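Stirkerico Home Build – Bedroom Arm, Gallery

The pictures on this page belong to the October stage of the Stirkerico build, a domestic two-finger arm assembled at the Zurnari shared workshop under the direction of Elif Naz Karabulut. Members may consult the parts list, sheet 201, at the front desk.
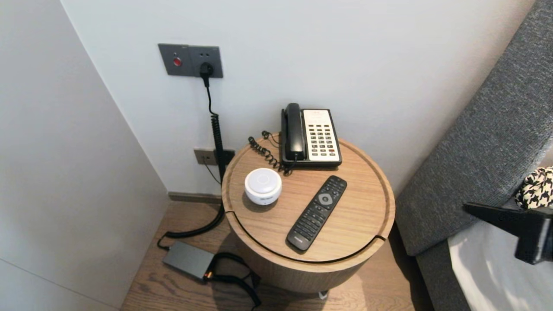

Bedside work forms the second part of the program. The arm is required to approach furniture from the mattress side and to keep its cables clear of the bedding. Small items such as the remote control on the round table are suitable first targets, while the telephone and its coiled cord are reserved for a later stage.

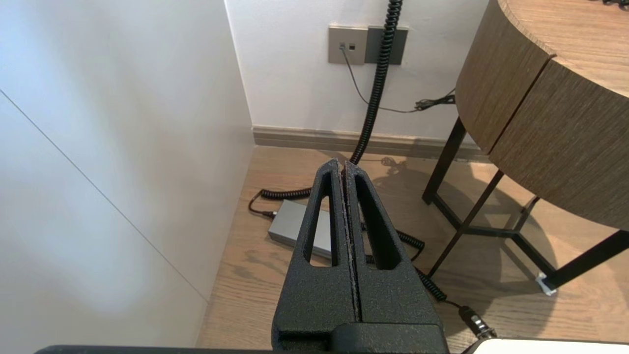
Finger pads are to be replaced after 80 hours of operation. Spare sets are held in drawer 9 – please sign for each set removed. Questions regarding the build may be addressed to Ms. Karabulut at the workshop.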